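カテゴリ:作業ノート/木工・仕上げ
最終更新:8月

月曜 午前

共用テーブルの天板の手入れ、続き。前回はサンディングまでで止まっていたので、今日はその後の塗りの確認と、上に置く物の整理をやる。

天板は木目のまっすぐなところが多く、番手を上げていくと素直にそろう。ただし右寄りは木目がゆるく曲がって幅が広がっていて、ここだけ研ぎの当たりが違う。前回も同じ場所で紙が早く目詰まりした。紙は100番で古い塗膜を落とし、そのあと300番でならした。間の番手を飛ばしたのはよくなかったと思う。斜めから見ると100番の傷が2か所残っていた。窓側の角と、万力の台を置いていたあたり。使う分には困らないが、次に塗り直すときは間に一つはさむこと。

塗料はDomwoodの水性を使った。缶の残りが少なく、底のほうが少しとろんとしていたので、漉してから使用。布で薄く伸ばし、木目に沿って一方向。往復させると端に溜まりができる。溜まったところは乾いてから触るとすぐわかるので、塗っている最中に拭き取るほうが早い。

一回目のあと、表面がざらついたので軽く水研ぎ。粉は固く絞った布で取る。乾拭きだと粉が木目に入って白っぽく残る。前に棚板でやって懲りた。

二回目は一回目より薄く。つやは控えめのほうがこの部屋には合うと思っていたが、仕上がりは思ったより光を返す。昼間、窓の反対側に立つと天板の奥が白く見える。細かい部品を並べて見るときにまぶしいかもしれない。気になる人はマットを敷いてください。灰色のカッターマットが引き出しの二段目にあります。

午後

塗膜の乾きを待って物を戻した。全部は戻さない。これまでこのテーブルは物置になっていて、天板の傷もほとんどはそのせいだった。クランプ類は壁のフックへ、Skerthorpeの工具箱は床の棚へ。工具箱は底の角が金属なので、引きずると一回で筋が入る。天板には上げないでください。

洗い物用の水切りかごはテーブルの奥側に置くことにした。流しの横は刷毛を洗う場所と重なり、いつもどちらかが邪魔になっていたため。 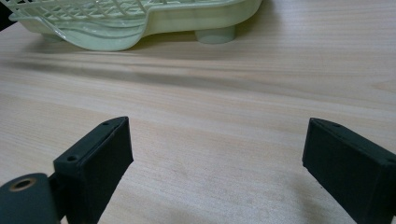
水切りかごをテーブルに置くとき、下に何か敷いたほうがいいか?
刷毛や容器を洗ってすぐ載せる日は敷く。水が落ちたまま一晩置くと、塗膜が丈夫でも足のまわりに輪じみが出る。布巾を敷くと湿ったままになるので、水を受けるトレーのほうがいい。何も載せない日は敷かなくてかまわない。

かごは薄緑のプラスチックで、足は短い円筒形。底が平らなので硬いゴム足のような丸い跡はつきにくいと思うが、足の下に砂や研ぎ粉をかむと結局こすれる。動かすときは持ち上げる。横に滑らせない。これはかごに限らず、天板の上の物全部に言えること。

フェルトを足の裏に貼る案も考えたが、やめた。水のかかる場所では剝がれてくるし、濡れたフェルトは乾きが遅く、かえって塗膜に悪い。シリコンの薄い丸シールなら使えそう。Lenoraのカタログに小さい径のものが載っていたが、最小注文数が多い。ほかの備品と一緒に頼めるときに検討する。

拭き方について。水滴は見つけたらすぐ拭く。洗剤は普段使わない。コーヒーの輪じみは早ければぬるま湯で落ちる。アルコールは塗って間もない塗膜を曇らせるので、21日間は使わないこと。日数は缶の表示ではなく、こちらで余裕を見て決めた。それまでは接着剤を使う作業も隣の作業台でお願いします。

夕方

天板の端を指でなぞって確認。手前の縁に塗りの垂れが一つあった。完全に硬くなってからカッターの刃を立てて削り、300番を当てて終わりにする。今日触ると引っ張ってしまう。

右寄りの、木目が広がっているところは塗ってもやはり色むらが出た。濃いところと薄いところが雲のように混じっている。研ぎ不足かと思ったが、触った感じは周囲と変わらない。塗料の吸い込みの差だろう。着色でそろえることもできるが、無理に合わせると今度はそこだけ浮いて見える。このままにする。

Ó Conaillの古い天板でも似たことがあり、しばらく使ったら気にならなくなった。あちらは油仕上げなので同じようにはいかないかもしれない。

残り作業
・手前の縁の垂れを取る
・脚のボルト増し締め。窓側が少しがたつく
・水受け用のトレー。倉庫に使っていないバットがないか確認
・塗料の残りは次回までもたないので、小さい缶で買い足し
・刷毛洗い用の容器に日付を書く。いつの水かわからない

研ぎ紙の在庫は100番が少ない。次に使う人は残りが減ったら棚の紙に書いておいてください。布は洗って干してある。塗料を拭いた布は別の缶に入れたので、普通の雑巾と混ぜないこと。

脚のボルトは明日の朝いちばんに見る。六角レンチは工具箱の上の段。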